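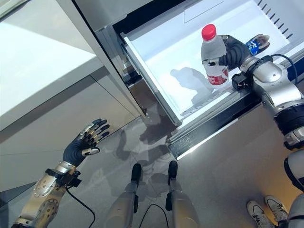 Water bottle stored upright in the refrigerator drawer.

Loading the drawer

Set the drawer to 40 °F and let it run for 2 hours before loading. Pull it out to the stop. Stand bottles upright with the caps tight, tallest at the back. Small packaged items go beside them, where they cannot slide under the rim.

Leave a gap in front of the ventilation slots. Push the drawer shut with a flat hand until the seal catches.
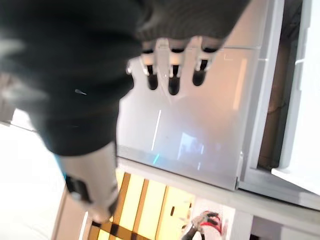
Wipe glossy white panels with a damp microfiber cloth, then a dry one. Work top to bottom. Do not use scouring powder; it leaves haze that shows in window light. Check the drawer seal for crumbs every two weeks and wash it with mild soap.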